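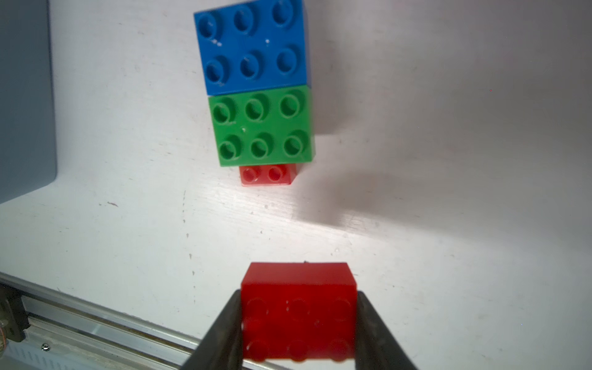

3.2. Material de construcción y disposición de las piezas

El repertorio de la tarea se limitó a ladrillos de plástico de tres colores – rojo, verde y azul –, elegidos por su contraste con una superficie de trabajo blanca. El formato de referencia es el ladrillo de 2x3, con seis tetones en dos filas de tres. Su planta rectangular obliga a resolver la orientación antes del encaje: un giro de noventa grados respecto a la pieza inferior deja parte de la base en voladizo y modifica la estabilidad del conjunto. Se admitieron además piezas rojas de menor anchura en la base de las torres, con objeto de estudiar apoyos parciales como los descritos por Sequeira y Darwish en la serie Honder.

Cada ensayo parte de una de las 14 disposiciones iniciales definidas en el protocolo. En ellas se fija qué ladrillos se depositan en una bandeja y cuáles quedan sueltos sobre la mesa, así como la cara de apoyo de cada uno. La bandeja delimita la zona de recogida y reduce la dispersión de las piezas, pero introduce un borde que condiciona la aproximación lateral. Los ladrillos situados fuera de ella se orientan, salvo indicación contraria, con los tetones hacia arriba. La figura 4 recoge una distribución mixta. 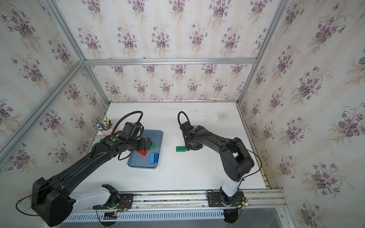 Figura 4. Distribución mixta de ladrillos: tres en la bandeja azul claro (rojo, azul y verde) y uno verde sobre la mesa, con los tetones hacia arriba.

La posición vertical de un ladrillo, como la del azul de la figura 4, se trata como una condición aparte. En esta postura los tetones no quedan disponibles para el encaje y la pieza debe abatirse antes de incorporarla a la torre. De las 35 secuencias previstas, 17 incluyen al menos una pieza en esa condición.

El entorno se mantuvo deliberadamente poco neutro. Las paredes del recinto están revestidas de un papel crema con violetas y hojas verdes en franjas verticales, y en la esquina posterior izquierda de la mesa se encuentra un vaso rosa con bolígrafos, lápices y rotuladores. Ninguno de estos elementos interviene en la construcción. Tampoco se corrigieron las marcas de uso del tablero ni los reflejos de la iluminación, de modo que el color aparente de las piezas puede variar según su posición.

Una torre se considera completa cuando todas sus capas están encajadas y el conjunto se sostiene sin apoyo durante 5 segundos. El orden de los colores se registra de abajo arriba, siguiendo la notación de Drosmont. Las desviaciones angulares entre capas se anotan por separado – véase el apartado 3.4 – y no invalidan el ensayo si se conserva el encaje.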